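I've been a Daltach season ticket holder for seven years now and I have never come home from an away game as annoyed as I did last night. We lost 2–1 at Zorby, fine, it happens, they were better than us for most of the second half. What gets me is the first twenty minutes, when our whole back line looked like they'd met in the parking lot.

Sleiman was at left back again. He's a winger! He has always been a winger! Every time their right side got the ball he went flying up to meet it, and every time there was a big green hole behind him. Both goals came from that hole. I had a decent seat for once, up behind the corner flag.
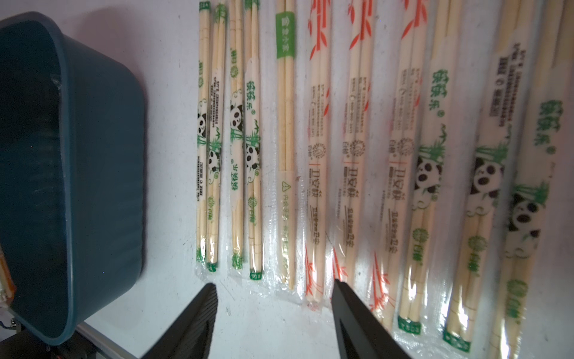 So why does the coach keep playing him there?

Injuries, mostly. Both of the regular left backs are out, and the kid who filled in during preseason went on loan before anybody knew how bad it would get. I still think you could move one of the center backs over and live with it. You'd lose a bit going forward, but we weren't exactly going forward last night anyway.

The trip itself was fun, I'll say that. It's 184 miles each way and there were two buses, and ours had the good singers on it. We stopped for fries at the same place as last season and it took forever, so we got to the ground with maybe ten minutes to spare. The away section holds 400 and it was packed. Total crowd was announced as 1087, which felt low to me – the far stand looked pretty full – but I guess they know how many tickets they sold.

Our goal was a beauty, by the way. Short corner, quick one-two, ball whipped in low and turned home at the near post. I lost my hat. If we'd scored it at 1–0 down I think we'd have gotten something out of the game, but it came in the 88th minute and by then they were happy to kick it into the trees.
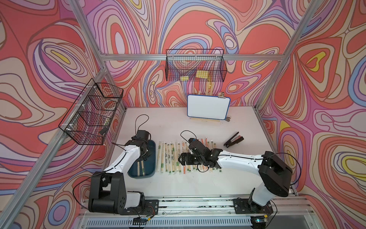
Dalal Awwad thinks I'm being way too hard on Sleiman and says the midfield left him alone out there all night, so any left back in the league would have looked silly.

Okay, maybe. I did watch the second goal again this morning and there are two of our guys jogging back with their hands on their hips while he's dealing with a runner on each side of him. So I'll give her that one. But he was still ten yards too high when the move started, and I'm sticking to it.
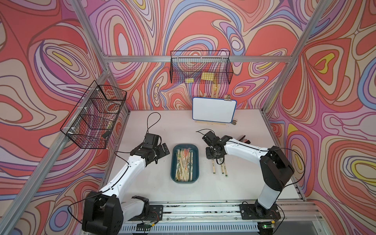 Next up is Zorum at home, and they love a long diagonal ball, so you can guess where they'll be aiming it. I'd put Sleiman back on the wing, go three at the back and just see what happens. We don't play Zorby again until December and I'd like us to have a real left back by then. Bus sign-up for that one isn't open yet, but I'll post when it is. Also if anyone on bus two picked up a blue knit hat, please message me.

Contact | © 2019 | Back to top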